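Stelamby Household List
Message 327 in archive
Subject: Re: White surfaces and the faint marks on them
From: Rezaul Dissanayake
To: the list

Dear Tatu and all,

I've had your message open since Thursday, and I kept meaning to send a quick two lines and then finding I had more to say than that, so please forgive the length and skip to whichever part is useful. I'll put your questions in below so people who joined recently can follow along.

> On Thursday morning Tatu Muli wrote:
>
> Hello everybody. I have finally moved the old brown worktable out to
> the porch and put the white Ulleo one in its place, and I love how much
> lighter the room feels, but my goodness, white shows everything! Pencil,
> tea, the black off the bottom of the sewing machine feet, you name it.
> Most of it comes away with a damp cloth. What is left behind is a sort
> of faint grayness in places, and scratches so thin that I can't feel
> them with a fingernail.
>
> My questions. Is the grayness dirt, or is it wear? Should I be polishing
> it? My brother-in-law says to go over the whole thing with very fine
> sandpaper, and he has some that says 3000 on the back, which he tells
> me is practically like using a sheet of typing paper. And has anybody
> tried the Plarkau paste they have on the shelf at Ndung'u? It seems
> like a lot of money for a small tub.
>
> I would be grateful for any advice before I do something I can't undo.

Let me start with the sandpaper and get it out of the way. Please don't, or at least please don't start there. Your brother-in-law is right that 3000 is very fine paper, and on a car or a bar of thick plastic you can do lovely things with it. But neither of us knows how thick the white is on your table, and a factory finish has a particular sheen that came with it. Once you've rubbed one area you have an area that catches the light differently, and then you feel you have to do the piece next to it to match, and on it goes until supper. I did precisely this to a white shelf in our old kitchen. The scratches did get fainter! But there was a cloudy oval where my hand had been going around, and I looked at that oval every morning for years while the coffee was brewing.

On whether it's dirt or wear, I think you can find out in an evening without buying anything. Wash one patch the size of a dinner plate, and I mean wash it and not wipe it. Warm water with a small squirt of dish soap, a soft cloth, and then let the soapy water sit there for a few minutes while you do something else. Wipe it off, go over it with a cloth wrung out in plain water, then dry it with a towel. The plain water matters more than people expect. A good deal of what I used to call grayness on my own things was dried soap, put there by me, with dust stuck into it afterward. I'm a generous pourer and my mother was too.

If the washed patch comes up whiter than the rest, you had dirt, and you can do the whole top the same way and be pleased with yourself. If it looks just the same, you probably have very fine wear, and then it becomes a question of how much you mind.

Next, baking soda. Somebody is bound to write in and suggest it so I may as well be first. I do use it, mixed with water to a loose paste, but only on a single stubborn mark, with a fingertip inside a cloth, and with hardly any pressure. It's a mild abrasive, so everything I said about sandpaper applies in a smaller way. For pencil I'd go with a clean white eraser before anything else. For the black from the sewing machine feet, a little rubbing alcohol on a cotton swab has worked for me, tried first on the underside or somewhere at the back where it won't show. If the cotton picks up any white, stop there and rinse.

Now the Plarkau. I did buy it, at Ndung'u, and it was 40 dollars, and I stood in the aisle for a good while before I put it in the basket. I don't want to be unfair to it. It smells pleasant and it does leave things feeling smooth. What I found was that the fine scratches were harder to see for a week or so and then they were back as before, so I suppose it sits in them and wears away again. If you have guests coming and you want the table to look its best, it would do that. I wouldn't make a habit of it at that price. I still have most of the tub and you're very welcome to come by and try it before you spend anything. I'm at home most afternoons after 3, and you can tell me about the porch.

A word about light, too. You say the room is much lighter now, and I wonder whether part of what you're noticing is only that. Light coming in low across a white surface will pick out every hairline, and the same surface under a ceiling lamp at eight in the evening looks perfectly fresh. Before you decide the table needs anything done to it, have a look at it from your chair, at the time of day you usually sit there. I've talked myself out of several projects that way, and Lord knows there were enough left over.

As for keeping it nice, I have a few habits, none of them strict. I lift things instead of sliding them, or I try to. I put felt under whatever lives there permanently, and every so often I turn the felt over and look at it, as grit gets pressed into it and then the felt is doing the scratching. I keep a dry brush nearby and brush before I wipe - a soft old paintbrush is ideal. When you wipe a dusty surface with a wet cloth you are dragging all the little hard bits around in circles, and I'm fairly sure that is where most of my faint scratches came from over the years.

I do think there's a point where you let it be. A white surface that gets used is going to go a bit gray in places, and the marks will gather, and you can keep it clean without keeping it new. My own standard is that a few very faint marks are fine, and so is a tiny dark speck, provided it's stopped moving when I brush at it. What I have in mind is no worse than this:

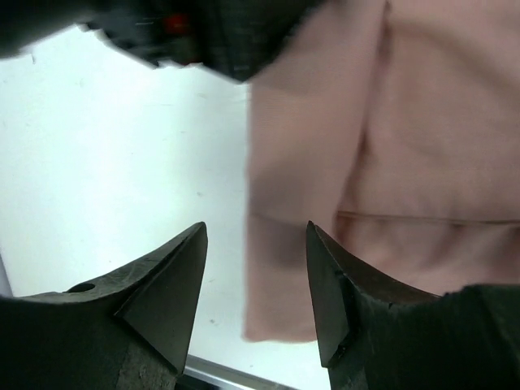
Tatu Muli: Thank you so much for all of this, Rezaul, and I have read it out loud to my brother-in-law, who took it very well. The sandpaper has gone back to his garage. I did your dinner plate test last night with the soap and then the plain water, and I'm a little embarrassed to report that the patch is clearly whiter than everything around it. So it was dirt, or old soap, or the two together. Now I have a bright circle on one side of the table and no choice but to do the rest! The thin scratches are still there, but I find I mind them much less with the gray gone.

Two more things, if you have patience left. First, how do you feel about a cloth or a mat over the part where I do the cutting? I'd be sorry to cover up the white after wanting it for so long. And second, what do you do about the specks? I have a couple that won't brush off or wash off, and I can't tell if something is stuck on or if the top is chipped. I would love to come by for a dab of the Plarkau. I'll bring the lemon bars.

Rezaul Dissanayake: Oh, well done, and please don't be embarrassed, mine was far worse. Do the rest in sections and dry each one before you move on, or you'll get tide lines.

Yes to a mat for cutting, and only for cutting. Put it away when you're finished, and then you have your white back the rest of the time. I'd avoid leaving a rubber one down for weeks, though. A cousin of mine did that and ended up with a yellowish rectangle that never came out, no matter what we tried.

For the specks, close your eyes and run the pad of your finger over each one very slowly. If it stands up, something is stuck on, and the edge of an old plastic card held nearly flat will often lift it after it's been under a damp cloth for ten minutes. If it dips, it's a chip, and I'd leave that alone apart from keeping water from standing in it. If you can't feel anything at all it may be a stain, and you could give it one try with the alcohol. After that I'd put a teacup over it and get on with your sewing.

Come any afternoon you like. I'll put the kettle on, and I have a whole bag of felt circles I bought in the wrong size that may suit your machine.

Warmly,
Rezaul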